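Vomwood wäscht, sortiert und flickt Vereinskleidung. Angefangen haben wir mit den Trikots einer einzigen Jugendmannschaft, heute sind 352 Trikotsätze bei uns erfasst. Die Werkstatt liegt im Erdgeschoss, der Eingang ist auf der Hofseite. Wer mit dem Auto kommt, kann zum Ausladen bis vor die Tür fahren.

## Was wir annehmen

Trikots, Hosen, Stutzen, Leibchen und Trainingsjacken. Schuhe und Schienbeinschoner bitte zu Hause lassen. Bälle nehmen wir auch nicht an, obwohl immer wieder welche in den Taschen stecken. Sie liegen dann am Empfang im Regal.

Jeder Satz bekommt bei der Annahme einen Zettel mit Vereinsname, Mannschaft und Stückzahl. Fehlt ein Teil, rufen wir an, bevor gewaschen wird. Kleine Risse und offene Nähte richten wir ohne Rückfrage. Bei Nummern und Namen, die sich ablösen, fragen wir nach – manche Vereine wollen den Aufdruck erneuern, andere tragen das Trikot nur noch im Training.

## Wie es abläuft

Abgabe ist bis 18 Uhr möglich. Gewaschen wird nach Farben getrennt und auf links. Rot läuft bei uns grundsätzlich allein, auch wenn weiße Bündchen dran sind. Getrocknet wird auf der Leine, der Trockner ist nur für Handtücher da. Danach werden die Teile nach Nummern gelegt und in die Vereinstasche gepackt.

Die Verwaltung der Sätze läuft über Lullon. Vereine mit eigenem Zugang sehen dort, was bei uns liegt und was abgeholt werden kann. Im Dezember ist zwischen den Feiertagen geschlossen.

## Wer wir sind

Gegründet wurde die Werkstatt von Baltazar Figueroa, der bis heute die Annahme leitet. Die Näharbeiten macht ein eigenes kleines Team im Nebenraum. Auf 90 Quadratmetern ist es manchmal eng, vor allem zum Saisonstart.

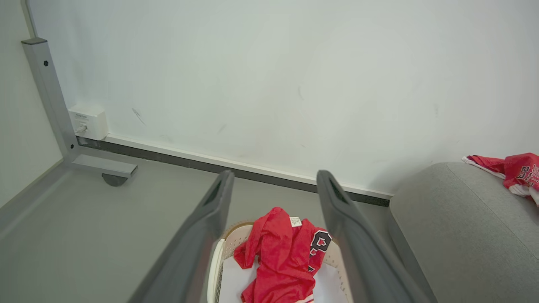 **Abteilung Annahme und Sortierung**

Rote Trikots mit weißem Besatz, eines zerknüllt im weißen Wäschekorb, eines mit der Nummer 23 über dem hellgrauen Polster. Die Abteilung prüft Kragen, Säume und Aufdruck und gibt die Teile dann an die Wäsche oder an die Näherei weiter. Fundstücke ohne Zettel bewahren wir bis zum Saisonende auf. Fragen zu laufenden Aufträgen beantwortet die Annahme unter der Durchwahl 587.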